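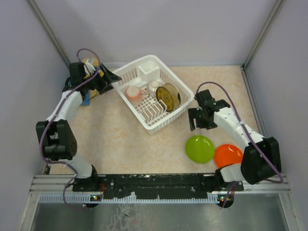 **Oser** is a range of everyday stoneware that was made by the Evley pottery at Plerkden, and if you grew up in our part of the country you've almost certainly eaten your Weet-Bix out of it. It came in dinner sets, in loose pieces from the factory shop, and in big brown boxes of seconds that people's nans bought by the carload. I've been collecting it since I left home and I still wash mine by hand (the dishwasher dulls the glaze terribly). A rack with a row of upright slats for the plates, like the white plastic one with the lattice sides, is what I'd recommend for drying it, as Oser plates have a raw ring of clay on the foot that stays damp for ages if you stack them flat.

## Name

Oser is the name of the creek behind the pottery. Locals say it "OH-zer", and the shop staff always did too, but I've heard dealers in the city say it as if it were French. Evley never printed a pronunciation on anything. The backstamp is just the word in lower case inside a lopsided oval, and on early pieces the stamp is pressed so lightly you need to tilt the plate under a lamp to find it.

## Shapes

The full range ran to 16 shapes. The ones you'll run into at every op shop are the dinner plate, the bread and butter plate, the cereal bowl and the straight-sided mug. The gravy boat is scarce, and so is the lidded casserole, mostly on account of the lids – they have a tiny flat knob that's hopeless with oven mitts, and so they got dropped. I own three casserole bases and one lid. It doesn't fit any of them properly.

The mug was made with two different handles. The older handle is a full loop that joins near the foot and takes three fingers easily. The newer one is smaller and sits high up, and I find it a bit mean. Sellers will call the newer one "rare" at the drop of a hat. It isn't!

## Glazes

Most Oser was sold in one of these:

- **Oatmeal** – speckled cream, the standard colour from start to finish
- **Portela** – a deep blue-green that goes brown where it thins over the rim
- **Gully** – dark olive, usually matt
- **Plain white** – made for cafés and motels, thicker than the rest

Portela is the one everybody wants, me included. It was fussy in the kiln and no two batches match, so a set put together from different shops will run from nearly navy to something like pond water. I quite like that, but if you need your table to look uniform, buy the whole set in one go or stick with Oatmeal. There's a persistent story that Portela was discontinued over lead in the glaze. I've never found anything in the old catalogues to back it up, and the shop always told customers it was dropped for costing too much to fire. If you're worried about any old crockery, get it tested before you eat off it.

## Dating a piece

Evley didn't date its ware, which is maddening. The handle helps with mugs. For plates, turn them over and look at the foot ring: the early ones have a wide ring with a second, narrower ring inside it, and the later ones have only the outer ring. Some pieces also have a painted number from 1 to 14 beside the stamp. It was the decorator's number, so it won't give you a year, whatever the online listing says.

## Care and repairs

Warm water, ordinary detergent, soft brush. Grey cutlery marks come off with a paste of bicarb and water and a fair bit of elbow grease. Keep Gully away from lemon juice, it leaves pale spots that I haven't managed to shift with anything. Chips on the rim can be filled, though a filled plate is really only for display after that.

## Prices

Dinner plates in Oatmeal are still cheap, and I've paid $2 for good ones at the Plerkden church fete. The last Portela dinner plate I bought was $40, with a hairline crack I didn't notice until I got it home. Casseroles with their proper lid go for whatever two stubborn people at an auction decide.

## See also

- Evley motel ware
- Plerkden clay pits
- Australian studio pottery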